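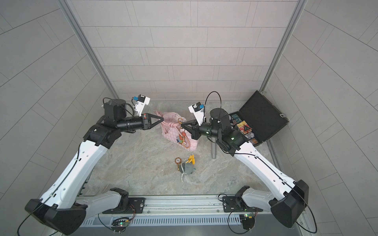
Hi all,

Rin Fujimoto wrote on 1 October 2020:

> Quick one for the wedding shooters on the list. How do you handle
> culling when you come home with 3000 frames and your second shooter
> hands you another 1000? I've been doing it all in Premier order,
> card by card, and I'm losing my mind. Also, do you send sneak peeks
> before you've finished the cull, or after?

Oh Rin, I feel this one! My February wedding at Kollano was exactly this – two shooters, two time zones on the cameras (mine was right, for once), and a ceremony that showed up in my catalog an hour after the cake.

So first thing, before you look at a single picture, sync the clocks. Find one moment you both shot, the first kiss is the easy one, and shift the second shooter's files to match yours. Then sort the whole lot by capture time and forget whose card is whose.

After that I go through once, fast, and only pick the keepers. I don't reject anything and I don't zoom in unless it's a group shot and I'm checking for blinks. That usually gets me down to about 500, and I leave it overnight before the second pass.
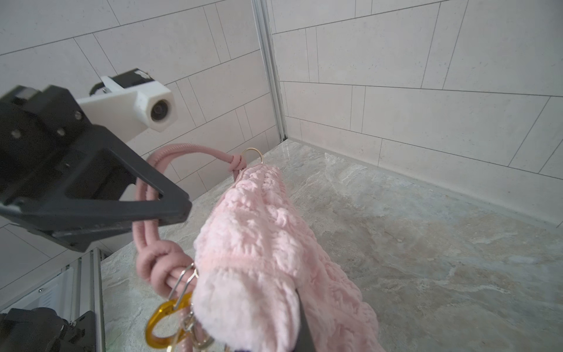
As for sneak peeks, I send them before the cull. I star a handful on the back of the camera during dinner and edit those the next morning with coffee. The couple is thrilled, and they stop texting me for a week or two (mostly!).

Katsuhiko Tanabe posted his star and color label system here a while back, and it's worth digging out of the archive. I use his labels for family groups and ignore the rest, sorry Katsuhiko.

What are you culling in these days, Rin? If it's still the old laptop, build your previews before bed.

Prosser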